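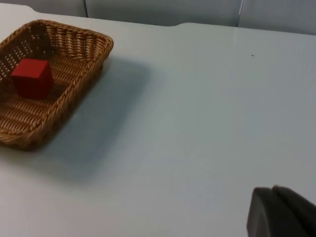 The fault that stopped work at Pattinasarany for most of August was, by the standards of industrial accidents, a modest one. There was no fire. The worst injury was a bruised knuckle, and its owner had to be talked into writing it down. All the machine had been asked to do was learn its way around a wicker basket and a red cube, a job that most toddlers would regard as beneath them, and for several weeks it reported that it was doing splendidly. The reports were the trouble.

Pattinasarany makes software for two-armed robots that will one day pack things for people who would prefer not to. Its customer in this case was Lollari, which sells gift hampers and had grown tired of finding jars of chutney in the gaps between them. Before anyone lets a robot near chutney it has to prove itself on blocks. The arms put the block in the basket, then a program called Nimeditz looks at the result and gives its verdict. If the verdict is "in", the arms go back to their starting places at full speed and somebody resets the table.

You may have spotted the weak point already. Kyrylo Nechyporuk, who ran the trials, did not, and he is disarmingly cheerful about it.

"I read the summary every morning with my coffee," he told me. "It was a very good summary. I looked forward to it."

The summary said that out of 2,708 attempts, 2,488 had ended with the block in the basket. This was better than Lollari had asked for and a good deal better than Lollari's human packers, who were not told. 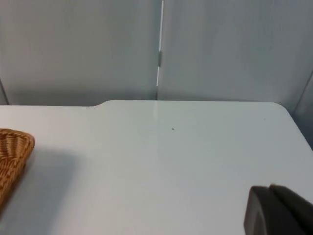 What Nimeditz checked was distance. It found the block, found the basket, and if the one was close enough to the middle of the other it declared the matter settled. On a round bowl in the old laboratory this had worked well enough. Then the bowl cracked and was replaced by something with long sides and short sides, and the sum stayed as it was. A block could now sit outside, hard up against one of the long walls, and be nearer the middle than a block lying quite properly in a far corner. The program passed the first and was inclined to fail the second.

Had this only spoiled the figures, it would have been an embarrassment and I would be writing about something else. The verdict had a second job, though. A year earlier, when the cycle was thought to be too slow, somebody had wired the word "in" to the speed limit. While the block was being handled the arms crept. Once it was in, they were let off the lead. Staff learned the rhythm of this and reset the table in the pause that followed.

A block on the wrong side of the wall changed the rhythm. People saw it sitting there, assumed the robot had seen it too, and assumed that a robot which has plainly failed will stay slow and try again. They reached in to put it right. The robot, under the impression that it had triumphed, went home at a gallop.
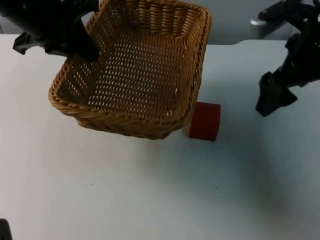 It did this to three people before it did it to Nechyporuk. The first two snatched their hands away and said nothing, on the grounds that they shouldn't have been reaching in. The third mentioned it over lunch as a funny story. Nechyporuk got the knuckle, swore in two languages and pressed the red button, and the machine was off within 30 minutes of his finding the ice. I asked why it hadn't been off sooner. He had been looking for the ice.

Citilach, the firm brought in to find out what had happened, did something so old-fashioned that the staff still talk about it. It sat two people down with the recordings and had them watch. They went through every attempt that Nimeditz had passed, and they marked 474 of them as wrong.
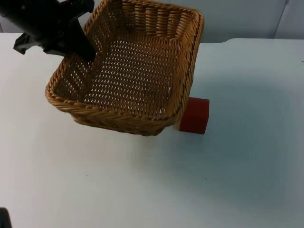 Watching the recordings is duller work than the invoice suggests. One basket looks much like the next after an hour, and the eye begins to take the program's side. What the reviewers learned to look for was red against tan on the wrong side of the weave. You can have a black finger down inside the basket, a floor with nothing on it, and the block standing on the table by the outer wall, tucked in so close near the corner that the curve of the rim hides a bit of it. A person glancing over from a desk might well call that close enough. A person whose chutney it was might not.

Citilach's report runs to a great many pages and recommends two changes. The check now asks whether the block is inside the walls, wherever the middle may be. And the speed limit has been cut loose from the verdict altogether. The arms go home slowly, in victory or defeat, until a human being presses a button to say that all hands are accounted for. The cycle is slower than it was before anyone tried to make it faster.

Lollari was sent the corrected figures and took them well. It has asked for the trials to be run again with a bigger basket, and Nechyporuk has asked for a chair by the screen. He still gets the summary every morning. He reads it after the recordings now, and says the coffee is usually cold by then.

Features > Machines > When Robots Go Wrong > The Wrong Side of the Basket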